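Print this article | E-mail this article

Wednesday, June 16, 2021
By Leena Manninen and Mawuli Wumbei, Grallthorpe Shared Workshop

4. The bench build

4.1 Starting point

Arm came to us second hand, gripper already fitted. No manual worth having. Ekow Ankrah had a go at the base first, drilled the plate twice because the first set of holes were out by a hole's width, and after that it sat square. We wanted a bench that one person could set up in an evening and another could use the next morning without ringing the first. That was the whole brief, more or less. Section 3 covers the control box so we leave it out here.

The corner bench at Grallthorpe was free on weekday evenings only. That shaped a lot. Everything had to come off the table by closing time and go back in the same place the next day, to within what the gripper would forgive. Early on it would not forgive much. Fengying Gu marked the positions with tape, the tape lifted, she marked them again in pencil and somebody wiped the table down. In the end we stopped marking and taught the positions afresh each session. Slower, but the results from different evenings could at least be compared.

4.2 Control software

We used Skamance for motion, version 2, with the Adjei add-on for the fingers. Neither was written for lab glass. Skamance likes to arrive at a point at speed and stop dead, fine for wooden blocks, bad for anything with liquid in it. Ayuba Korletey rewrote the approach so the last stretch is done as a string of short moves with a wait of 500 ms between the last two. Crude. It worked well enough that we never went back and did it properly, and we would now.

The finger force was the other fiddly bit. Adjei takes a number with no unit attached, and the helpfile does not say what it means. We tried 746 first, copied from the block stacking job, and cracked a tube on the first close. 535 held without slipping and broke nothing after that. We can not say what 535 is in newtons. Readers with a different gripper should start low and work up, with water.

4.3 Wiring and fixings

Cable run caused more lost evenings than the code did. With the lead tied tight along the links, the wrist pulled it at full reach and the arm faulted. Leaving slack at the back of the gripper cured the fault but gave us a loop to watch when the wrist turned. We tell users to keep tall items out from under it. Valden make a proper sleeve for this, which we priced and did not buy.

Sensor bracket: small, sits on top of the gripper, went through several versions before one stopped shaking loose. Thread lock helps. Do it up by hand, then a quarter turn, no more.

4.4 The table set

The trial task is a plain one. Tubes stand in a rack, open vessels stand further over, and the arm has to get at either without upsetting the other. Coloured liquid was chosen so that a spill shows up at once on a white top. We picked clear vessels on purpose too, they are what people really have, and they are hard for a cheap sensor. Against a pale wall the empty top of a tube all but vanishes. Mawuli wanted a dark backing sheet put up. The rest of us voted to leave the wall as it was and live with the misses, which are reported in section 5.

Rack position matters more then we first thought. Close to the beaker, and the fingers have no room to open. Too far out and the elbow is nearly straight, so the last few moves get jerky. The layout in Figure 2 is the compromise.
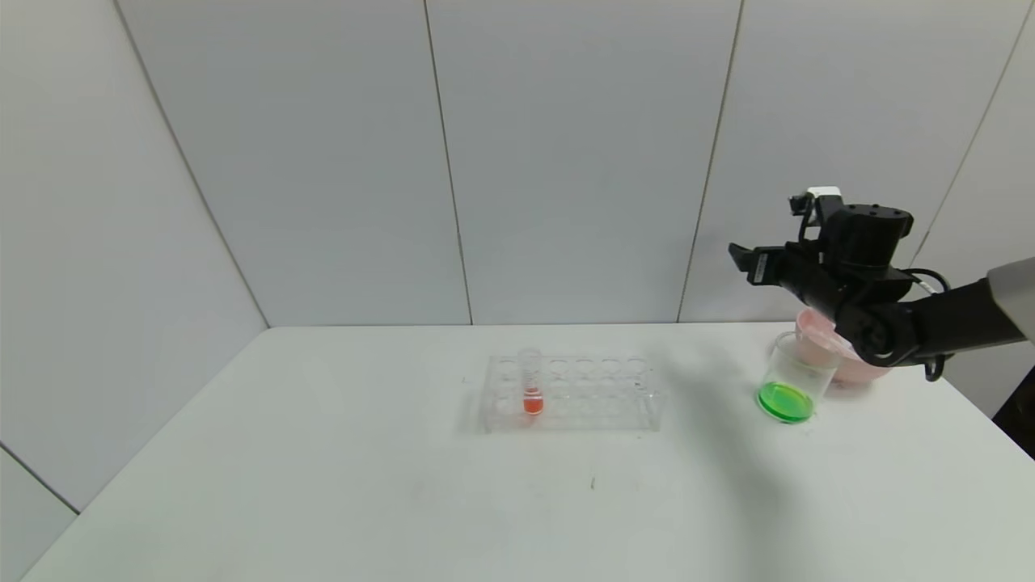
Figure 2. Table set with the gripper level, jaws slightly open, above the bench. One tube with orange-red liquid in the clear rack; beaker with green liquid and pink container further right.

4.5 What we would change

Lighting first. Soft light is kind to the eye but the arm still throws a broad shadow over the working area, and the sensor took shadows for edges more than once. A second lamp from the other side is on the list for July.

Then the base plate, which should be thicker. Then a stop button that can be reached from both ends of the bench, we had one at one end only and Ekow had to run for it. Parts list is in the appendix, with prices as paid. Some of the screws came out of a jar and have no price.

Related items
Section 3: The control box
Section 5: Trial results and misses
Appendix: Parts list and prices
Korletey: Short moves for slow arms, workshop note
Gu and Ankrah: Teaching positions on a shared bench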